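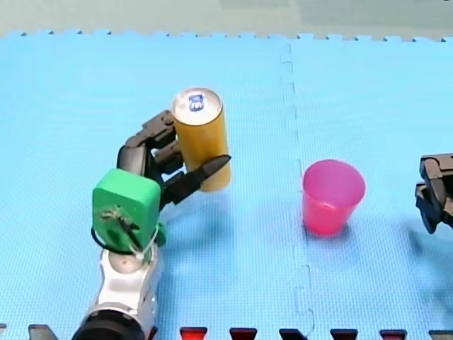

开场先讲杯子，问候从简，大家刚吃完午饭，客气话听不进去。我在Imthorpe活动中心管茶水，管到第四年，被请到Grondorville来讲“小件饮具的选用与摆放”。题目是主办方起的，我自己起的叫“罐子和杯子”，他们嫌不够庄重。让大家看那只黄罐子：侧面一个字也读不出来，盖子上有一枚深蓝色拉环，旁边一只半透明的粉色杯子。今天要讲的东西到齐了，余下都是细节。（停一下，让前排有机会怀疑自己来错了场次。）

第一部分，为什么罐装饮料还要配杯子。

每次采购会上都有人问：罐子自己就是容器，直接喝不行吗？行。我本人在办公室就直接喝。可是活动室里的一罐饮料往往要分给两个孩子，两个孩子对着一个罐口，卫生是小问题，公平是大问题。倒进杯子，液面看得见，争论可以缩短到几句话。半透明的杯壁在这里立了功，隔着一张桌子也能看出谁多谁少。不透明的杯子我们用过一季，那一季我耳朵不太好受。

讲一讲容量。我们选杯的标准是200毫升。供应商爱推大杯，说大杯显得大方。大杯倒浅了，孩子觉得你小气；倒满了，他端着走三步，大方全在地上。小杯倒到七分，看着体面，洒了也擦得过来。

（这里如果有人举手问吸管，答：吸管归下一位讲者。下一位讲者讲的是窗帘，但到时候他们已经散场了。）

第二部分，高的和矮的。

罐子瘦高，杯子矮宽，放在一起谁也不迁就谁。瘦高的东西怕碰，矮宽的东西怕够不着，因为大人总觉得它很稳，随手推到远处。我的办法是两样并排放，中间留一段空地，手能伸进去，袖子也能过去。留多宽我没有量过，以一只冬天的袖子为准。四月换了春装，可以略收一点，大多数人懒得收，我也一样。 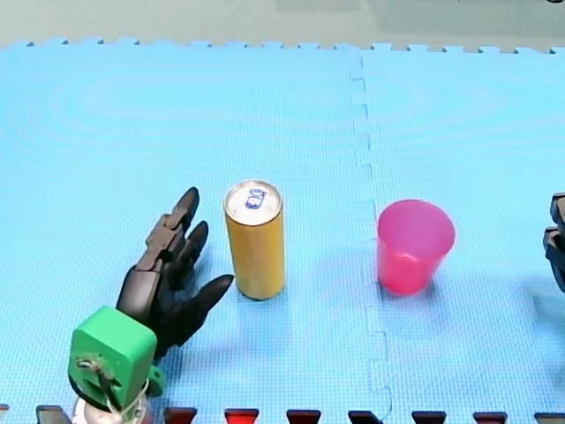

图二 黄罐与粉杯，中间留空

留空这件事，我跟Pelkonen仓库的同行争过一回。他们的意思是罐和杯要贴着放，省地方，数起来也快。从仓库的立场看完全成立，因为仓库里没有小孩。我请他们来Imthorpe值了一个下午的班，回去以后邮件里就不再提贴着放了，改提要不要给值班的人发围裙。

接着讲颜色，控制时间，这一段我容易讲长。

粉色杯子是我选的，当年反对的声音不小，理由是“不够中性”。我问什么颜色算中性，得到的答案是米白。米白杯子放在浅色桌上，开会的时候很雅致，收拾的时候一只也找不着。粉色落在浅蓝的垫子上，站在门口就能看见。黄罐子也一样。我对审美没有意见，我只是每天傍晚要弯腰。

（可以在这里喝水。用自己带的杯子，不要用会场的，会场的是米白。）

第三部分，垫子。

很多人来听是为了垫子，报名表上写得很直白。浅蓝色泡沫拼接垫，边上一圈小齿，块与块咬在一起。优点大家背得出来：软，不响，罐子放下去没有那一声“哐”。缺点是软。硬桌面上站得住的东西，到了泡沫上要重新考虑，特别是底下正好有一条接缝的时候。我建议新垫子铺好以后先压一压，接缝用手掌抹平，再往上摆东西。赶时间的话，至少别把满杯放在缝上。 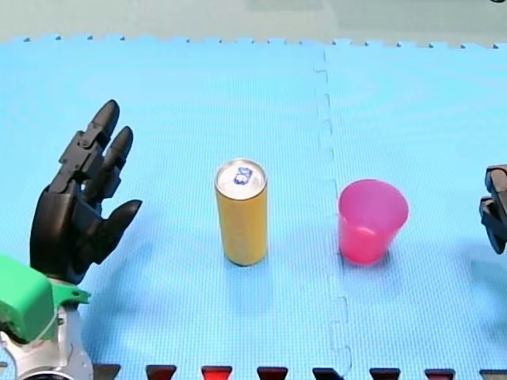
清洗也要说两句。垫子上的细纹很能存糖水，湿布擦一遍看着干净了，过一夜用手背一碰，还是粘。我们的做法是温水先擦，清水再擦，最后把边上的小齿单独过一遍。边齿最费事，整套做完近20分钟，中间如果有人穿着袜子走过来打招呼，就从头再来。Drunesum那边的活动室试过用吸尘器对付边齿，结果我没见着，只听说他们后来又买了一块垫子。

讲拉环。拉环平时没人当回事，我当回事。环掀起来再压回去，留在盖上，别掰下来。掰下来的拉环会去三个地方：垫子缝里，沙发缝里，某位家长的鞋底。第三种最麻烦，要写说明。深蓝色的拉环比银色的好找，掉在浅蓝垫子上勉强看得出来，我对这一点心存感激，尽管罐子厂家多半没有考虑过我的膝盖。

开罐由大人来，站着开，罐子扶稳，口朝外。倒的时候杯子放在垫子上，不要端在手里去迎罐口，两只手都悬着，哪一只也不肯认错。倒完罐子放回原来的位置。“原来的位置”这几个字我打算说两遍，因为上次在我们自己的培训里只说了一遍。

数字放在这一段，给爱记笔记的人。去年全年发出去的杯子是2,934只次，反复洗反复用的那种。退役的有18只，多数是裂了口沿，也有两只被用来种豆子，豆子长得不错，我就没有要回来。台下会有人问丢失的算不算退役，答：不算，丢失的叫“暂未归还”，我还抱着希望。

备用段落，时间够就讲，不够跳过。

叠杯子。杯子上宽下窄，天生可以摞，于是人人都摞得很高。洗完没干透就摞，第二天拔不开，两个成年人各抓一头，场面像拔河。晾干再摞，摞到手能轻松握住就停。柜子里有高度的问题，请调柜子的隔板，不要调杯子的志气。

最后留给提问。预计周五那场会有人问能不能换纸杯。可以换，纸杯轻，空的时候一阵门风就倒，里面放一点水又变软，适合喝得快的人。还会有人问粉色杯子在哪里买，型号抄在讲义背面，字有点小，打印机的墨也快没了，看不清的散场后来找我，我在门口收垫子。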